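4.2 Color as a guide during teardown

The first thing we noticed when we sat down with the session notes was how often people talked about color. We had asked our participants to think aloud while they opened up retired office desktops, and we expected them to talk about screws. They did, a little. But again and again they said things like "okay, where's the blue one" or "blue means I'm allowed." Youssra Kettani, who coded the transcripts, found 204 remarks that named a color, and the great majority were about the touch points: the parts the maker had tinted to say that a hand goes on them.

This delighted us, since the earlier Killdale study had looked only at tool use and treated everything a person could undo with bare fingers as "free." It is far from free! People hunt for these parts. They press the wrong end, they pull when they should pinch, and they go back and look again. In the Vavby shop, where 18 people took part, the longest pauses came before a drive was released, and the shortest came before a memory module was lifted out. We think the reason is simple. Memory clips sit in plain view at the ends of the slots, while drive parts are often down low and deep in shadow.

Figure 3 gives three views of a Dell tower with its side panel off.

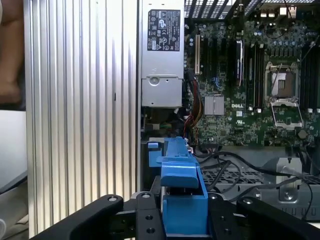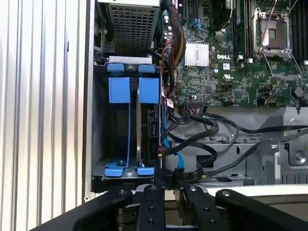
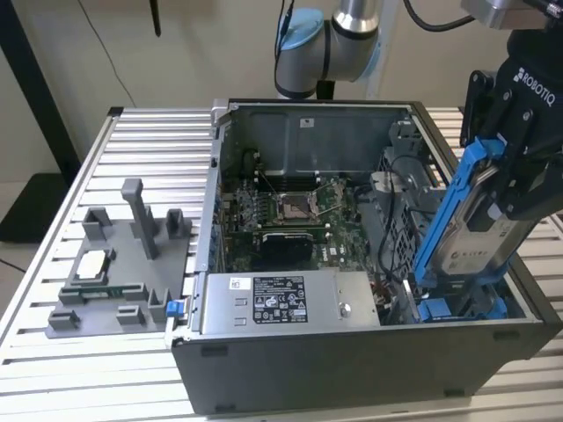 Figure 3. Open desktop tower, three views.

Drive bays deserve far more attention than they get in the repair literature, and we would love to see someone take them on in full. Our own interest began with a practical problem at the Clenonmont depot, where 900 desktops had to give up their drives before anything else could be done with them. New staff there were told to "follow the blue," and the advice is good as far as it goes. In the second view of Figure 3, though, the blue parts in the cage come in several shapes: pull tabs at the top, wider rails beneath them, and latch clips at the bottom of the bay. A newcomer who follows the color still has to work out which piece to hold and which to press. Nithin Sastry suggested that we score this as a separate step, "finding the grip," and once we did, the pauses in our Vavby timings became much easier to read. We use that step in the Shetty coding scheme described in Section 5.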